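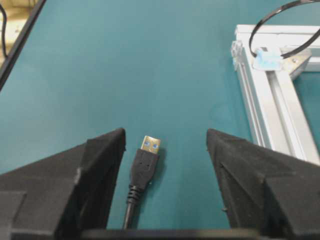 USB-A cable on the work mat

Borel secondary glazing kit: review after one winter

Our front room has two sash windows that rattle when a bus goes past and leak cold air along the meeting rail. New windows were quoted at more than we wanted to spend, and the frames are sound, so in the fall I bought the Borel magnetic secondary glazing kit. It is a sheet of clear acrylic with a magnetic strip along the edges, which clings to a steel strip you stick to the inside of the window frame. I fitted two of them and they have been up since.

What comes in the box

Each kit has one acrylic panel, two rolls of steel strip, two rolls of magnetic strip, a small pack of alcohol wipes and a folded instruction sheet. The panel comes with protective film on both sides. You order to the nearest size up and trim it yourself, or you can pay extra to have it cut. I paid for the cutting on one and trimmed the other to see what the difference was.

The pre-cut panel was right on size. The edges were smooth and the corners square. The one I trimmed took most of an afternoon with a scoring knife and a straight edge, and one edge has a slight wave in it that you can feel with a finger. The magnetic strip covers it. If you have never scored acrylic before, pay for the cut.

Fitting

The instructions are short and mostly clear. They tell you to measure the width and height in three places each, which you should do, as old frames are rarely square. Ours was 7 mm wider at the bottom than at the top. The steel strip is 16 mm wide, so there is some room to hide an error like that, but not a lot.

Paint matters more than the sheet lets on. On the left window the paint was old gloss and the strip stuck well after a wipe. On the right window I had repainted the month before, and the strip started to lift at the top corner within a few days. Dehua Tang, who fits windows for a living and lives across the street from us, told me to let new paint cure for at least a month before sticking anything to it. I took the strip off, waited, and put up a new length. It has held.

Two people make the job much easier. The panel is light, but it bends, and the magnets grab as soon as they get close. I got the first one crooked on my own and had to peel it off and start over.

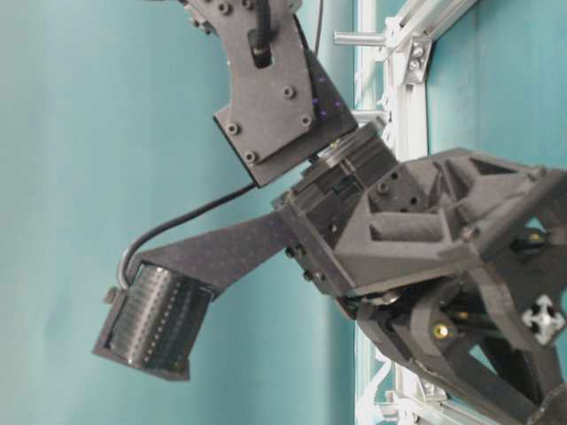
Robotic hand and bracket, side view

How it has done

The draft is gone. I held a strip of tissue along the meeting rail before and after, and with the panel on it hangs still. The room holds its heat longer in the evening, and I have turned the radiator in there down a notch. I did not measure the gas use, so I can't put a figure on it.

Noise is better, though less than I hoped. Voices from the sidewalk are down to a murmur. Buses are still there, just duller. The panel sits 40 mm from the glass on our frames, and Dehua says you want closer to 100 mm if noise is the main reason for buying. Our frames don't have the depth for that without building them out.

Condensation was the thing I worried about. In February we had some misting on the outer glass behind the left panel for several mornings in a row. It cleared by noon each time. The right window had none. I took the left panel down, dried the sill, put a small bag of silica gel at the bottom and put the panel back, and have not seen it since.

Taking the panels down takes under a minute each. There is a small pull tab at one corner. It is a bit stiff, and I would have liked one on each side.

Compared with the others

A friend, Yavuz Sezer, has the Sustura version, which uses a plastic clip channel in place of magnets. It costs less and it holds firmly, but the channel is bulky and white only, and taking a panel out to open the window is a nuisance. I also looked at the Wumex film, the kind you shrink with a hair dryer. It is by far the cheapest and fine for one season, but it has to come off if you want to open the window, and then you buy it again.

Good points
Stops drafts completely on a sound frame
Quick to remove and put back
Hard to see from across the room

Less good
Home trimming is slow and easy to get wrong
Instructions say nothing on fresh paint
Scratches easily - use a soft cloth and no spray cleaner with ammonia
Only one pull tab

I would buy it again for a drafty window in decent shape. For a rotten or badly warped frame, get the frame repaired first. I am ordering a third panel for the back bedroom, cut to size this time.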